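Student Projects | Robotics | Updates
5 min read

Progress report to the Olleo Fund – spring term
Rhonda Sandhu, club advisor, Warnow Robotics Club
May 15, 2018

Sending this between two classes so please forgive the shape of it. Full budget sheet comes separately, the office has it.

Where we are. The grant was 4000 dollars, paid in two halves. First half is spent, 2000 on the nose, mostly on the two desktop computers with decent graphics cards. Second half is untouched apart from a software book order that I want to talk to you about (see below). No overspend.

Students. We have 14 signed up, 11 who come every time. The three who drift in and out are all in the spring musical, and I expect them back once it closes. Two seniors leave us in June – both have written up their parts so the next group isn't starting from nothing. One write-up is good. The other one is mostly screenshots and needs work, I have told him so.

What we said we would do. The application promised a team entry for the Bedoya Challenge, simulation division, household chores track. Entry is in. Accepted in April, no corrections asked for except that we had left the school address off the form. The challenge gives every team the same virtual home and a list of chores, and the arm has to do them under the students' code. No hardware needed, which is how a club our size gets to enter at all.

What slipped. Motion planning took far longer than I told you it would. My fault, I had planned three weeks and it was closer to seven. The students wrote their own planner first, it worked for simple reaches and fell apart as soon as there was anything to go around. We then switched to the open source one, and had to learn that too. I don't think the first weeks were wasted, they understand now what the library is doing for them. But it did push the kitchen chores back and we dropped one of them (unloading the dish rack). We'll pick it up again in the fall.

Also lost nearly a week when a school update wiped the drivers off both machines. IT has now put us on a seperate list.

Chores so far:
Kitchen – wiping the counter, done. Closing drawers, done. Dish rack, dropped for now.
Living room – picking up blocks, works most runs, still drops the small ones.
Bathroom – in progress, this is what the team is on now.

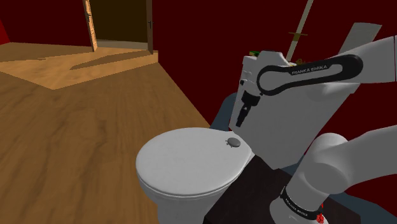

The bathroom group has the hardest job and knows it. They split the work in two, one pair on collision checking and one pair on the gripper itself, and they argue about which half is to blame when a run goes wrong. Task one is the toilet lid, task two is the flush. Every approach has to be worked out with the arm standing this close to the toilet, the upper link leaning over and the fingers hanging down just behind it, so a small error in the wrist angle matters a lot. The button is little and round, set down in a shallow recess near the back of the lid, and they are still arguing over whether to press with one fingertip or close both fingers first. Closed is winning on the test runs. I have asked them to log every run either way, so there is something to show the judges besides opinions.

Clornetti visit. The engineers at Clornetti gave us an afternoon in April, free of charge. They looked at code with the students and were blunt about the lack of comments. Very useful. They have offered a second visit in the fall and I would like to say yes.

Request. I'd like to move 300 dollars from books to a licence for the logging tool, the students really do not use the books. Please let me know by email if that's ok or if it needs a form.

Next steps – finish bathroom chores, record the demo runs, submit code, then write the team paper. Two students have volunteered for the paper and one of them can even spell. Next report after the submission goes in.

Thanks again for the patience on the planning delay.

R. Sandhu

Comments (3)

dmk_parent
My daughter is in the bathroom group and we have heard a LOT about that button at dinner. Great program, thank you.

Tomas
Which planner did you end up on? We coach a team in the same division and are stuck at about the point you describe.

R. Sandhu
Tomas – email me through the club page, I'll have one of the seniors send you their notes (the good ones).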